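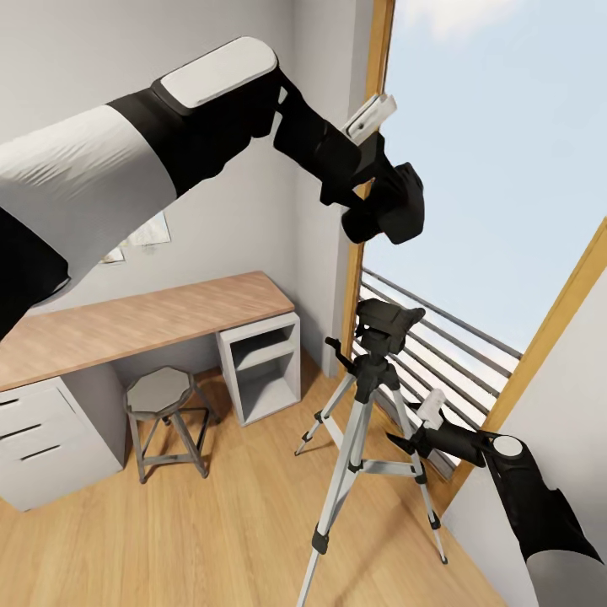

The arm shall not let go until the load is held by something else, came the voice from the speaker, reading slowly, as if I were taking it down. And that's all it needs to say. I don't see why this is still open.

I said it was still open because I had opened it.

A pause on the line. I could hear someone at Admont eating.

"Which part?" the voice asked.

"Held," I said. "I'd like to know what held means."

I had been at Mulligan long enough to be given the rules that were already finished. They came to me at the end, after the people who built the arms had argued with the people who insured them, and my job was to read each one for grammar and send it back. The handbook for two-armed work in private rooms had reached me in December with a note that said light edit only. Rule 906 was near the back, under camera and lighting equipment, and I had read it on a train and not liked it, and I had gone on not liking it over the holidays.

Admont made the arms. Admont also paid for the handbook, a fact printed inside the cover in type you could read if you tilted it. The demonstration that went with each rule ran in Plimaveo, where every room was built out of numbers and the sun came through the window at whatever angle you asked for. For 906 they had built somebody's study. It had a long desk, papers pinned to the wall, a stool, a balcony outside. One arm had a camera. The tripod was in the middle of the floor with nothing on it, and the other arm was pointed at the tripod.

"It means held," the voice said. "It means it isn't going to fall."

"Then write that."

"We can't write that. We can't promise that."

"But you can promise held."

Another pause. My editor, who was on the same call from down the hall and had not spoken yet, spoke. She said perhaps we could see the run again.

So they ran it again. I had watched it often enough by then to hum along. The arm with the camera came across over the desk and went toward the tripod, and the camera came down on the head, and the gripper opened. The other arm stayed near the legs. A green word appeared at the bottom of the screen, and the word was HELD.

"There," said the voice.

"What made it turn green?"

"Contact."

"Contact with what?"

"With the plate. The camera touches the plate, the system registers contact, the load is held. It's in the definitions."

I had the definitions open. It wasn't in the definitions. There was a definition of load that took up most of a page, and a definition of room that left out garages, and between them, where held should have been if they had kept to the alphabet, there was a definition of hazard.

I asked whether the camera had been screwed down.

"The arm can't turn the screw," the voice said. "That's rule 907. That's for later."

I want to be fair to the voice. It belonged to a decent person, I think, and certainly to a tired one, and there was nothing in the rule that was wrong the way a lie is wrong. A camera placed level on a level plate will sit there. It'll sit there all day in Plimaveo, where the floor doesn't shake and there are no dogs. I used to put my own camera on a tripod like that while I hunted through my pockets for the plate, with one hand hovering. The hand hovering was the part I couldn't find in 906.

"What's the second arm for?" I said.

"Support."

"It isn't touching anything when the gripper opens."

"It's available for support."

My editor coughed. She has a cough for when she thinks I'm being difficult and another for when she thinks I'm right, and over the phone you can't tell which it is.

I brought up Eldale then. I hadn't meant to. We had all agreed, in some earlier call I wasn't on, that Eldale had nothing to do with the handbook, since it happened in a portrait studio and the handbook was for private rooms. At Eldale an arm had put a lamp on a stand and let go, and the lamp had been in contact with the stand for 3 seconds by the log, and then it had been in contact with a woman's shoulder. She was fine. She had a bruise and a refund. The report ran to 10 pages and found that all rules in force had been followed, and this was given as the good news.

"That was a different stand," the voice said.

"Was the lamp held?"

"By the standard at the time."

"And by this one?"

The eating had stopped. Somebody at that end said something I didn't catch, and the voice came back closer to the microphone.

"What would you want it to say? Just so I have something to take upstairs."

It was a reasonable thing to ask and I wasn't ready for it. People assume that if you complain about a sentence you must be carrying a better one around. I looked at the screen, where they had left the run stopped partway, the camera up by the window frame and overlapping it. It was a very nice room. The desk was clean. I thought that if a rule had to hold in a room, somebody should live there first for a month, and put a cup down, and leave a cord across the floor.

"Say the arm has to test it," I said. "Before it lets go. Loosen a little and see if the thing moves."

"Loosen how much?"

"I don't know. You make the arms."

"We'd need a figure."

"Then find one."

"And if it moves?"

"Then it isn't held, and the arm doesn't let go."

"Then what does it do? It can't stand there with a camera all afternoon."

"Why not?"

I meant it. I have stood in a kitchen holding a pan of soup with every burner full and both counters full, and I called out until somebody came and moved something. It was dull and my arms got tired. An arm from Admont doesn't get tired, or so it says on the second page of the handbook, in a sentence I had already been told to leave alone.

The voice said that customers didn't like it when an arm stopped. It looked broken. They had done a study. In the study people forgave an arm for dropping things sooner than they forgave it for standing still, provided that what it dropped was cheap.

"Was the camera cheap?" I asked.

"It was a study about cups."

My editor said we should take it offline, and the call ended the way those calls do, with everyone saying thanks over each other.

She came down to my office afterward and stood in the doorway. She said I had a point. She said it wasn't a light edit, though, was it? And the handbook was due at the printer, and Admont had booked a hall.

I asked her what she thought held meant.

"I think it means what people think it means," she said. "That's why they like it."

We wrote it together after lunch. I wanted the test in the rule itself, and she wanted it in a note under the rule, in the smaller type. We went back and forth. She pointed out that a note would get printed, and that a rule would go back to Admont and from there to the insurers, and I would be reading it for grammar again next winter. I pointed out that no machine has ever been built to a note. She said had I met many machines, and I had to admit that mostly I'd met their documents.

What we sent was 2 sentences. The first was theirs, unchanged. The second said that a load is held when it stays where it is after the grip has been eased, and that the arm shall ease the grip before it opens. I put shall. She changed it to should. I changed it back, and she saw me do it, and went to get her coat.

The answer came on January 22, 2025, in a message with a lot of people copied. Admont thanked Mulligan for its careful reading. The second sentence had been accepted in spirit and moved to an appendix on further topics, along with garages. They had also updated the demonstration in response to our comments, and there was a link.

I opened it after everyone had gone home. Same room, same desk, same light on the railing. The arm came over with the camera and set it on the tripod, and I leaned in to see whether it would ease its grip first. I couldn't tell. It may have. I ran it again at the slowest speed and the fingers seemed to give a little before they opened, or the picture jumped. What they had changed for certain was the word at the bottom, which used to come up green and now came up in a darker green, with a box around it.

I wrote back asking which of the two it was. Then I took out the word which, and put it back, and asked them to define box.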